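I have a complaint about tidy data, and I've been saving it up for a while, so get comfortable.

For most of this spring I've been doing the least glamorous job at Harnex, meaning I drive a pair of robot arms by hand so that a learning system can copy me later. I pull fuses and push fuses, then reset everything and start over. A good session gets me 40 demonstrations before my wrists start to complain, and every one of them goes into a folder that gets fed to the model overnight. It's a strange way to earn a paycheck (my mother thinks I repair cars), but I like it a lot more than I expected to!

So, tidy data. When we started on the fuse task, the rule was that a demonstration had to be clean. Straight approach, one grip, smooth motion, done. If you bumped the housing or grabbed the fuse a little crooked, you hit the pedal and threw the whole thing out. I was proud of how good I got at that. My episodes looked like a commercial.

The policy we trained on them was awful. If everything sat right where I'd put it, fine, lovely, go get a coffee. Move the block over by the width of a finger and the arm would come down next to the fuse, squeeze the air, and carry that air off with total confidence. And why wouldn't it? I had never once shown it what a person does after missing.

What a person does, of course, is fuss. You nudge, back off, look again, come in from a slightly different angle. I'd been doing it all along and deleting the evidence. I think a lot of teams do, too, and then spend weeks fiddling with the model when the trouble is sitting in the trash folder.

The part that changed my mind was watching the wrist view played back slowly. From across the table the grip looks like nothing, two black fingers and a bit of colored plastic. Up close you see how little there is to hold on to. With a red blade fuse standing in its slot, the tips cover the bottom half of it and a good piece of the block besides, so the thing you most want to see is the thing your own fingers are hiding. All those small corrections I'd been ashamed of started to look like the skill itself.

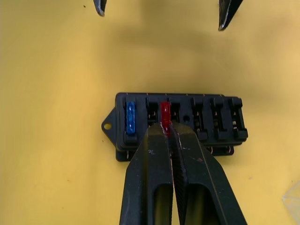
## Keep the fumbles, but label them

I'm not arguing for sloppiness. An episode where I sneeze and fling the block across the table teaches nothing worth knowing, and I still toss those. But a miss followed by a recovery is worth more to me than another perfect pull, and I'd happily trade 14 perfect ones for 8 of the messy kind.

My other gripe is with layouts. We had a habit of filling the block the same way each time because it made resets quick. Now I mix it up: some slots full, some empty, gaps between the fuses, the colors swapped around. It's slower and it's dull, and there's a lot of picking up little plastic things with cold fingers. Please do it anyway. A model that has only met one arrangement will decide the arrangement is the task.

People who'd like to pay for data by the episode won't love any of this. I get it! Counting is easy. The folks we work with on the Grelero side have a chart of episodes per hour, and my line on it dipped when I quit racing. It took 2 fairly tense calls to explain why. But if you reward speed, you'll get an operator who repeats the easiest version of the job all day long, and I know that because I was her.

What I'd like is pretty modest. Give operators a "missed but recovered" button next to the discard one. Let us write a note when something felt odd. And have whoever trains the model come sit in the chair for an afternoon and try pulling a fuse through a pair of grippers, preferably after lunch, when the hands get lazy.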